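Breakfast Habits and Morning Attendance in Shared Student Housing

Project report, second-year module in Household and Community Studies

1. Background

The Parden residence opened a shared breakfast room for its tenants in April. Before that, residents prepared food in their own rooms or bought something on the way to teaching. The housing office wished to know whether a common room with basic equipment would change how many residents ate before their first class. This report sets out the findings of a short survey carried out among tenants of the Parden and Auer buildings.

2. Method

A paper questionnaire was placed in 100 letterboxes, divided equally between the two buildings. It asked when the respondent usually got up, what was eaten before noon, how much was spent on breakfast in an ordinary week, and whether the first class of the day had been missed in the past month. Completed forms were returned to a box at the Auer entrance. The survey closed on a Friday, and 46 forms could be used. A further 12 were returned with one or more pages blank and were set aside.
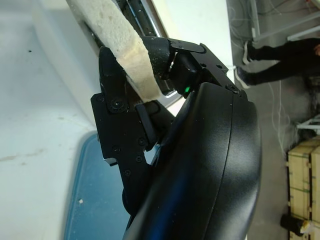 Figure 1. Close view of a black gripper.

The questions on cost were adapted from the Dreler household diary, which the department uses in first-year teaching. Respondents were asked to give amounts to the nearest pound. Several gave a range instead, and in those cases the middle value was taken.

3. Findings

Bread in some form was the most common breakfast in both buildings. Cereal came second in Parden, while in Auer second place went to fruit. Cooked breakfasts were rare on teaching days and fairly usual at weekends.

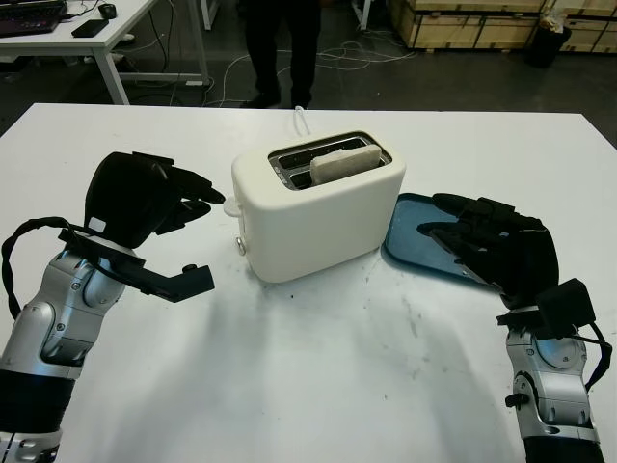 Figure 2. Two-slot toaster with a slice of bread in the right-hand slot.

Residents who ate before leaving the building reported fewer missed classes than those who did not. The difference was clearest among those with a nine o'clock start. It should be read with care — early risers may be more likely both to eat and to attend, and the questionnaire cannot separate the two.

Cost was mentioned often in the open comments. Tenants who bought breakfast at the Gokard kiosk spent more in a week than those who kept their own food, although many valued the short queue and the chance to meet others.
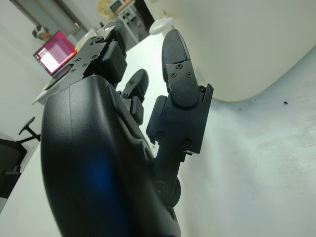 Storage was the second matter raised. Parden tenants have one shelf each in a shared refrigerator, and a number of them reported that milk and butter went missing. Auer tenants have small refrigerators in their rooms and made no such complaint.

4. Limitations

The sample was small and the forms were returned by choice. Tenants with strong views on the breakfast room may have been more willing to reply. Attendance was reported by the respondents themselves and was not checked against registers.

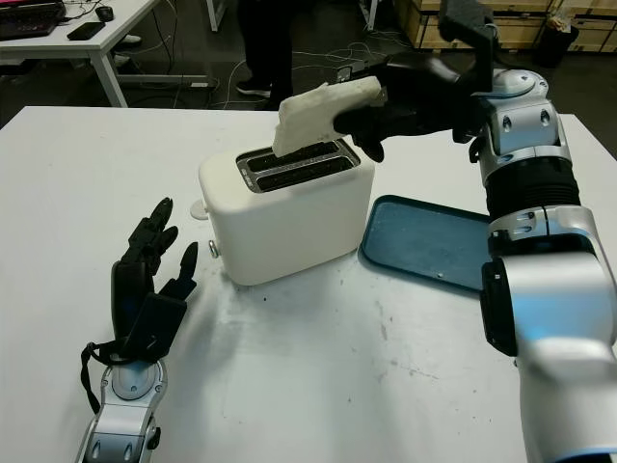

5. Recommendations

It is recommended that the breakfast room open at half past six on teaching days, and that lockable food boxes be offered to Parden tenants at a small deposit. The survey should be repeated in the autumn term with an added question on travel time.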